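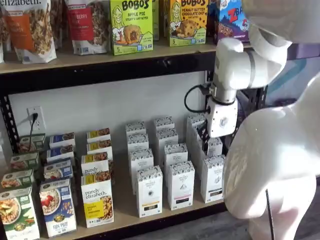 Figure 1. Treltach two-level shelf, stocked with granola, oat bites, cereal and tea.

Section 5: Boards, Boxes and Where They Go

By now the metal frame should be standing up by itself. If it is leaning on you, go back to Section 4 and we will pretend this never happened.

You will need:
The upper board
The lower board
The bag of Cekus clips (part 291)
A level, or a round fruit and some patience

5.1 Fitting the boards

1. Pick the slots for the lower board first. The uprights have rows of them, all alike, which gives you great freedom and a fair chance of choosing a different height at each corner. Mark your slots with a pencil before you reach for the clips.

2. Push a Cekus clip into each marked slot with the lip facing up. It should click. A clip that crunches is upside down.

3. Lower the board onto the clips, back edge first. Don't slide it in from the side.

4. Put your level on the board. If you are using the fruit and it stays put, move on. If it rolls off, one clip is a slot too high, most often at the corner that is hardest to reach.

5. Hold the tallest package you plan to keep on the lower board upright in its place and leave two fingers of air above it. Set the clips for the upper board from there, allowing for the crossbeam, and repeat steps 2 to 4.

CAUTION: Keep fingers clear of the crossbeam while the upper board goes down. The board always wins.

NOTE: If there is an outlet on the wall behind the shelf, leave enough room for the plug and let the cord hang free. A cord pinched between board and wall is a hazard, and it also means emptying the whole shelf to unpinch it.

5.2 Loading

1. Wipe both boards and let them dry.

2. Start with the lower board. Boxes go in columns, one flavor to a column, running back toward the wall. Mixed columns look fine until somebody wants the apple one and has to excavate.

3. Turn every front panel outward. Manufacturers spend a good deal of money on pictures of cereal, and the narrow side of the box is all fiber and small print.

4. Bags go on the upper board. Shake the contents down so that the base spreads flat, then stand the bag up. Granola bags have a talent for bowing forward, so put one against a box if it starts.

5. When you restock, move the older boxes forward and put the new ones behind. Everyone knows this. Check your own shelf anyway.

CAUTION: Do not load the upper board while the lower one is bare. A top-heavy shelf moves when bumped.

5.3 Care of wood-look surfaces

Before you scrub at a mark, find out whether it was printed there. Gray wood-grain finishes come with streaks, specks and knots included in the price, and many hours have been lost trying to wash off a knot. Run a fingernail over it. If you feel nothing, put the sponge down. Plain tan surfaces hide much less and are quicker to inspect. Look at them from a low angle with a lamp to one side. 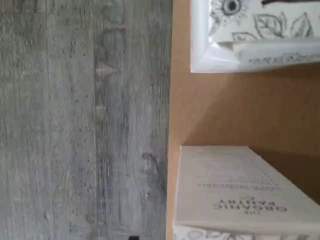 One letter to Skukside about the previous edition objected that the fingernail test is useless on crumbs of oat, which dry as flat as paint and feel like nothing at all, and recommended a damp cloth left on the spot for 2 minutes before any conclusions are drawn. We tried it with oats. The letter is right, and the step has been added.

1. Lay a damp cloth on the mark and wait 2 minutes.
2. Wipe with the grain.
3. If the mark is still there, try the fingernail. If it is smooth, it lives there now.

CAUTION: No scouring powder or steel wool on any printed finish.

Replacement clips are ordered from Kemppainen under part 291. Please count the ones in the bag first, including those that have rolled under the shelf.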